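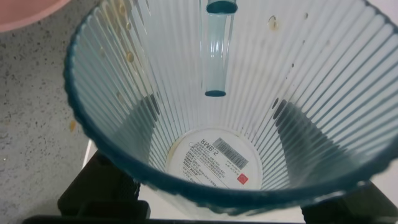 1/ Yolandi Hendricks, wife of our new mayor, is keeping her column at the Lisach paper. She used to cover city hall. Now it's gardening.

2/ First column: 300 words on clearing out deadwood. The mayor's office says it's about roses.

3/ Her editor, Braulio Arriaga, promises a "clean wall" between the column and the marriage. They share a kitchen, Braulio.

4/ Still the best thing in the paper – I read it before the obituaries now. December is compost, apparently. Two council members are nervous.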